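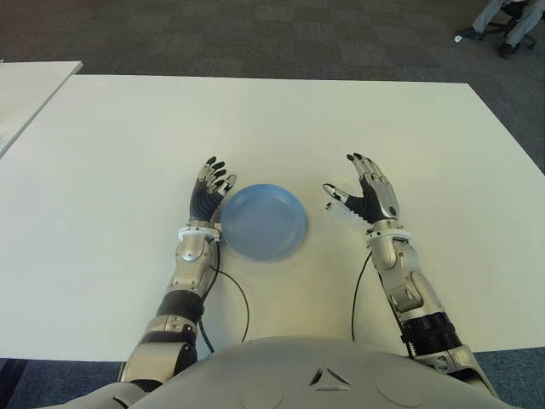
Fig. 1. Blue plate with raised rim, on the white table.

Table Service and Place Setting, Unit 3
Handout to go with the lecture. Bring it to the practical, marked up.

Picking up where we stopped last time, the plate. Everything in a setting is measured off the plate, so plate goes down first, then you build out. If the plate is wrong the whole cover is wrong and you end up moving five things instead of one.

Words we use

Cover = everything one guest gets. Plate, flatware, glass, napkin.
Rim = the raised outer part. In Fig. 1 it's smooth and goes all the way round.
Well = the flat inner part. Food goes here. Food does not go on the rim, even when the kitchen is busy.
Charger = big under-plate, nobody eats off it. We skip chargers until June.
Coupe = plate with no rim to speak of. Looks nice, harder to carry with sauce on it.

Plate shapes and rims (short version, long version is in the reader)

Wide rim: easy to hold, keeps thumb out of food, takes up table space.
Narrow rim: more room in the well, less room for your fingers.
Deep rim: pasta, anything with broth. Not for a steak, the knife hits the edge.
Square plates: corners chip. Also hard to line up on a round table, try it and you'll see.

Color. White is the standard for a reason, but color has its uses. Blue is good under pale food (fish, rice, potatoes, cauliflower) because pale food gets lost on white. On a pale table like the one in Fig. 1 a mid blue also shows the guest where their place is, no cloth or mat needed. Drawbacks: scratches and dried water marks can show more on a matte dark glaze, and green salad can look dull on it. Ask the kitchen before you pick colored plates for a whole room. Amano, the hotel case in the reader, bought colored sets for a room of 120 and then changed the menu. Read that one before the practical.

Placing the plate

1. Wipe the table first. Whole top, then the edge.
2. Check the underside of the plate. Grit under there scratches the table.
3. Carry by the rim or from below. Thumb flat along the rim, not over it.
4. Set down, don't drop and slide. Sliding is how tables get those gray arcs.
5. Line up with the middle of the chair. Not the middle of the table leg, not the gap between chairs.
6. Leave the same gap from the table edge at every seat. Use your thumb joint as a guage, it goes everywhere with you.
7. Step back and look down the row.

Plates with a pattern or logo: logo at the top, facing the guest. Plain plates have no top so that is one less thing.

Space around the plate

Left side: forks, bread plate above them. Right side: knife with the blade in, then spoon. Glass above the knife. Napkin left of the forks or on the plate, house style decides. Ours is left.

Look at the table on each side of the plate in Fig. 1. Left and right of the plate are not even there, the plate sits a bit left of center. No problem for one plate by itself. For a full cover, work out both sides before the next cover goes in or the forks of one guest end up under the bread of the next. Common mistake at the long table, we had it on nearly every row last time.

On square or rectangular tables the straight edge helps you. Flatware lines up with the bottom of the plate and runs parallel to the sides. On round tables there is no straight edge so you work from the chair only. Round tables come in week four.

Bare table or cloth?

Bare: quicker, cheaper, every crumb and smear is on view. Needs a good flat finish and somebody wiping it between every seating.
Cloth: quieter, softer, costs laundry. Drop should be even on all sides. Creases down the middle, not across.
Runner: looks like a cloth, doesn't do the job of one.

Cost exercise (do at home, hand in at the start of the practical)

The Drumlow cafe has 29 tables, bare tops. The owner wants to buy 120 blue plates like the one in Fig. 1 and keep the bare tops. Budget is 400 for the lot, delivery included.
a) What is the most they can pay per plate?
b) Every table seats four. Is 120 enough for one full seating? How many spare?
c) Write a few lines on what happens at the second seating, and how fast the dish room would have to be.
Show your working, a bare number gets half marks.

Clearing (only the start, rest is next unit)

Wait until everyone at the table has finished. Clear from the right unless the guest is leaning that way. First plate in the hand, flatware crossed on it, knife under fork. Second plate on the forearm. No scraping at the table. No stacking more than you can carry level, and check the rim with your thumb for chips as you go. Chipped plates go in the gray tub and don't come back out.

For the practical

Sun 19 September, Astport kitchen block, lower dining room. Doors open early, tables need to be wiped and set before the talk starts. Closed shoes, hair tied back, sleves above the wrist. Bring a clean dry cloth, a pencil and this sheet.

Reading: Brornari course reader, chapter on flatware, and the Amano case. Skip the part on silver polish.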